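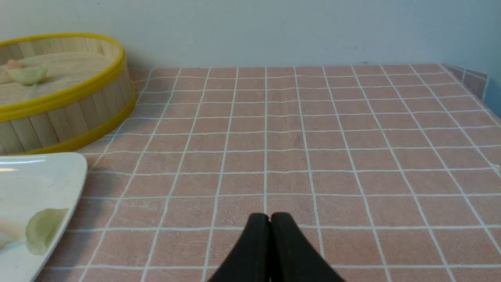

I finally got the intercooler swapped on the wagon, so I'm writing it up while I still remember which bolts fought me.

For anyone new, the car is a turbo wagon I've had for a good while. It's a daily driver that goes to work, the hardware store and my mother-in-law's place. The factory intercooler sits on top of the engine, and in the summer it soaks up heat at every stoplight. I had been watching intake temperatures climb in traffic and then take forever to come back down once I got moving. A front mount was the obvious next step, and I put it off for two years because I didn't want to cut the bumper beam.

The kit I ended up with is a Stanach. I looked at Hirnton too, and their core is a little thicker, but the piping goes under the battery tray and I would have had to relocate the washer bottle. Nnamdi Bashir has the Hirnton on his coupe and he likes it fine. He also has no washer fluid. The Stanach was $641 shipped, with the core, the pipes, silicone couplers, T-bolt clamps and a bag of brackets. The instructions were one sheet, printed on both sides.

Getting the front bumper off is most of the first hour. There are clips along the top, a screw in each wheel well, and the fog light connectors, which are brittle at this age. I broke the tab on the passenger side one and used a zip tie. The headlights can stay in. The instructions say to remove them, but all you need is enough room to get a hand behind the lower corner on the driver side.

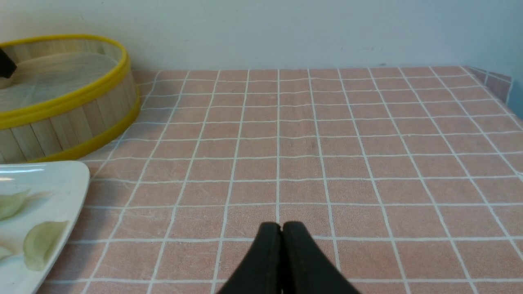
The beam was less trouble than I expected. The Stanach core hangs from two tabs that share the beam bolts, and the only trimming was to the plastic air guide behind the grille. I used tin snips and then cleaned up the edge with a file. I did have to slot one of the brackets slightly to get the core level. Mhairi Guthrie told me to leave every clamp loose until the whole pipe run was in place, and I'm glad I listened. The first time I mocked it up, the hot side pipe touched the power steering line. Turning the lower coupler a little gave me a finger's width of clearance, and that has held up so far.

A few notes on the couplers. Wipe the inside of each one and the outside of the pipe with brake cleaner before you put them together. A little hairspray helps them slide on, and it gets tacky when it dries. Put the clamp behind the bead on the pipe, not on top of it. I had one on top of the bead and it blew off on the test drive, which sounded like a tire going. It took five minutes to put back, in a gas station parking lot, with a flathead and some bad language.

Berenice Becerra let me borrow her smoke tester, and I would not skip that step. Everything on the new piping was sealed, but I found a leak at the old bypass valve gasket. It must have been there since before I owned the car. The gasket was a few dollars at the dealer. While I was there I also changed the short vacuum hose to the boost gauge, which had gone hard at both ends.

So, does it work? On the same stretch of highway I always use, intake temperatures stay close to outside air and recover quickly after a pull. It's December, so I'll have a better answer in July. Throttle response is a touch slower below 3000 rpm, as you'd expect with more pipe to fill. I noticed it for a couple of days and then stopped noticing. Coolant temperature hasn't changed, and the air conditioning seems fine, though I have only run it with the defroster.

I have not had it retuned. Oluwatosin Anozie looked over my logs and said the fueling was safe at stock boost, and that I should leave the boost alone until I've put in a bigger fuel pump. The pump is on the list. So is a Zawadzka skid plate, now that there is a pipe hanging lower than I'd like in front of the wheel. The driveway here has a steep lip and I already take it at an angle.
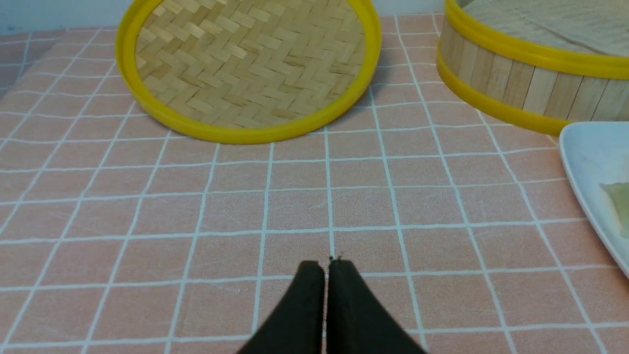

Pink grid tablecloth.

One thing I'd do differently is paint the core before it goes in. Bare aluminum behind a black grille shows up from across a parking lot, and I would like the car to look stock. A light coat of flat black on the front face is what most people do. I may pull the bumper again in the spring and do that at the same time as the fog light connector.

The old top mount is cleaned up and in a box on the shelf. If anyone local needs one, leave a comment. It has a few bent fins on one corner and the mounting bushings are good.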